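Day-Count Reminders and Completion in Shared Devotional Series
Project report, Religion and Digital Practice seminar
Siu-ming Fu
Mar 13, 2022

1. Background

Many prayer practices run over a fixed number of days. A novena takes nine, Lent takes forty not counting Sundays, and parish reading plans are often set to a calendar month. Printed booklets leave the person to keep their own place. Email lists and phone apps keep it for them, and in doing so they decide what happens when a day is missed.

This project looked at that decision. The question was whether people finish a prayer series more often when the reminder follows the calendar or when it follows the last day they completed. The series used was a 30-day plan of evening psalms, one psalm per day, with a short closing prayer.

2. Setting

Participants came from two mailing lists. The Birus list is run by a group of parishes and sends one message each evening. The Rinix list is smaller, has no parish connection, and is made up mostly of people who pray alone at home. Both lists agreed to carry the series in July. An invitation was sent once to each list, and 289 people signed up.

Nobody was asked for their denomination. The sign-up form asked only for an email address, a preferred time of evening and whether the person had followed a daily prayer series before.

3. Method

Participants were assigned to one of 2 groups by alternating sign-ups. The calendar group received Day 1 on the first of the month and moved forward one day each evening whether or not the previous message had been opened. The progress group received the next psalm only after pressing a link marked "prayed." If the link was not pressed, the same psalm came again the following evening.

The messages were sent with Vevura, a scheduling tool already in use on the Birus list. The text of each psalm was the same in both groups. The closing prayer was shortened after Day 4 because several people wrote that it did not fit on a phone screen.

At the end of the series a questionnaire was sent to everyone, including those who had stopped. It had six items and one open box. Over 200 people returned it.

4. Measures

Completion is harder to define than it first appears. In the calendar group a person can open the last message having skipped a week in the middle. In the progress group a person can be faithful every other evening and still be on Day 15 when the month ends. Three definitions were considered:

Strict: every psalm marked as prayed on its own day.
Loose: every psalm marked as prayed, on any day up to two weeks after the end.
Self-report: the person states in the questionnaire that they finished.

The loose definition was used for the main comparison. The calendar group was given a matching "prayed" link so that the two could be compared, although pressing it had no effect on what was sent next.

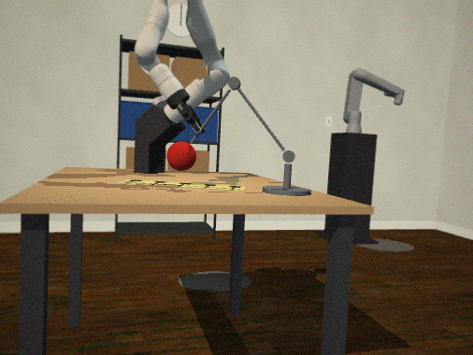 5. Results

Completion under the loose definition was higher in the progress group. Under the strict definition the order was reversed, as expected, since a repeated message tells the person that the day has already slipped. Self-report fell between the two and did not separate the groups clearly.

The open box was more useful than the scores. Calendar group members wrote most often about guilt over missed days, and several asked if they should start again from Day 1. Progress group members wrote about falling out of step with a spouse or friend who was also following the plan. Praying the same psalm on the same evening as others mattered to them more than the survey had allowed for - there was no item on it.

6. Limitations

Pressing a link is not prayer, and some people said they prayed without pressing it. Alternating assignment put some couples in different groups. The Rinix list was too small to be treated separately. The Peng scale of devotional habit was planned as a baseline measure but was dropped from the sign-up form to keep it short, so prior habit rests on a single yes or no answer.

7. Further work

A third arrangement should be tested in which the calendar moves forward but missed psalms stay listed under the current one. Couples and prayer partners should be assigned together. The questionnaire needs at least one item on praying in step with others, and the closing prayer should be kept short from the first day.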